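Chapter 10
Choosing and Labeling Children's Clothing

Clothing for children is sold by size, but it is made by measurement. This chapter explains how the two are related – and why they often disagree.
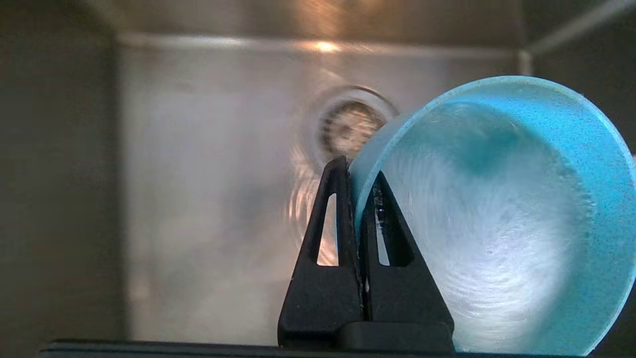 A size label reports the age or height for which a garment was cut. The Vultis system uses height alone. The Degefa system adds chest and waist, and so allows for a closer fit in lined dresses.

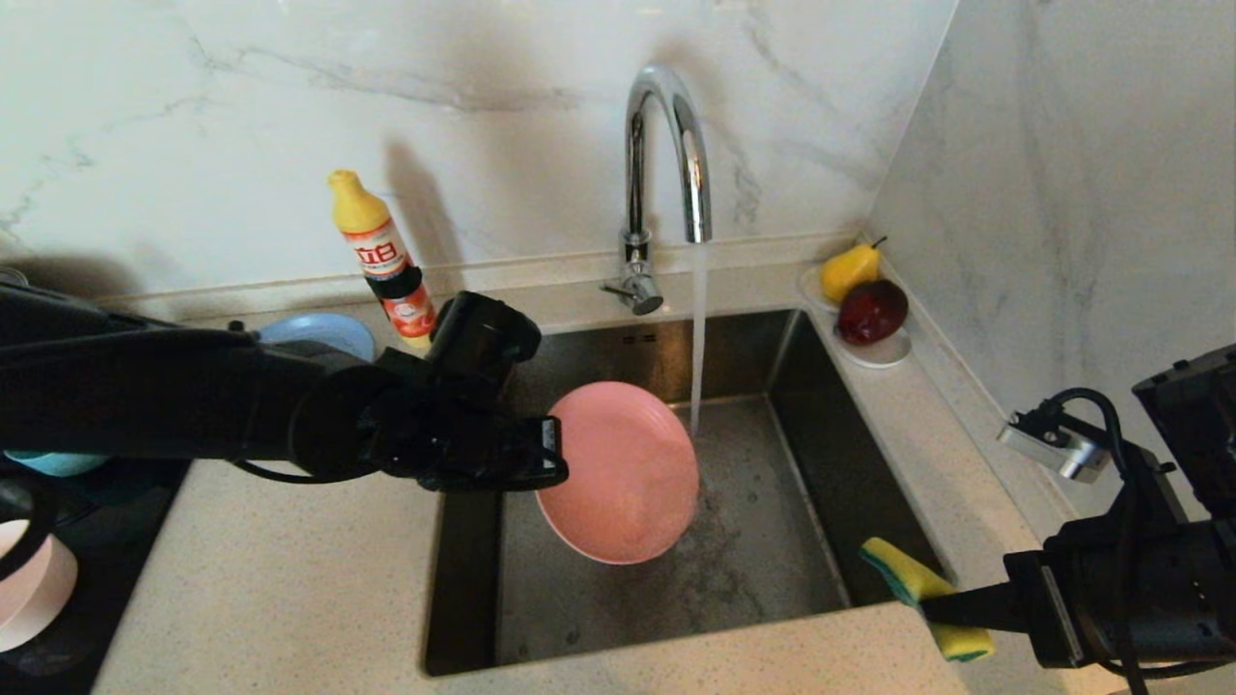
Ease is the difference between the body and the finished garment. Party wear is usually cut with little ease at the bodice and more in the skirt.

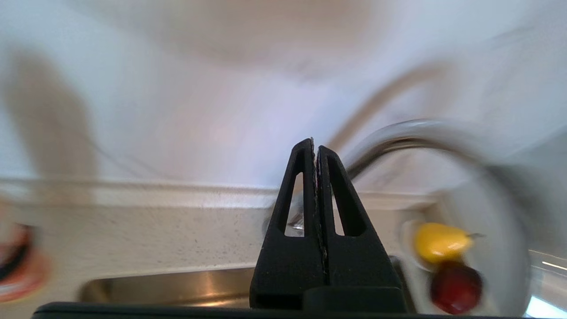 Atance objects that height alone serves growing children poorly, and would have every label state the chest measurement first. Section 2 returns to this view.
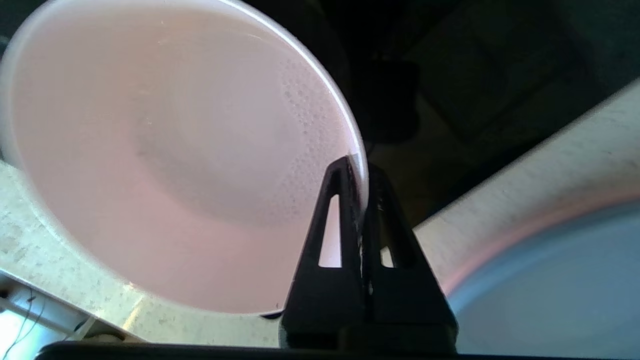
Students should have a tape measure at hand before beginning Section 1. Key terms: ease, bodice, seam allowance, hem depth.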